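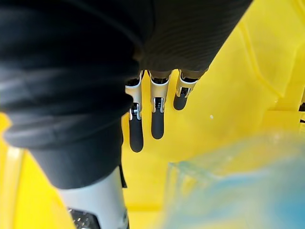 A dark knit sleeve over a yellow surface.

I got to Sunita Uniyal's place early and she put me to work before I'd even sat down. "Hold this," she said, and handed me a cone of yarn the size of a small dog. So that's how I started my chat with the woman behind Velau, the knitwear label my sister won't shut up about!

Sunita learned from an aunt, badly at first. "My first sweater had one arm down to the knee," she told me. "I wore it anyway. I was nine, I was very proud."

These days it's mostly cuffs and sleeves on her mind. She loves a rib knit (I had to ask what that was, sorry) and can talk for ages about why a cuff goes baggy. "People push their sleeves up all day and then blame the wool," she said, laughing. Her fix is a smaller needle for the last few inches, plus a looser bind-off.

She sold 557 pieces last year, with Ankit Mathur doing the packing at her kitchen table. Would she like to get bigger? "A shop asked me for 2,000 hats. I said no and had lunch."

The next batch comes out in March, mostly cardigans. I've already asked for the green one.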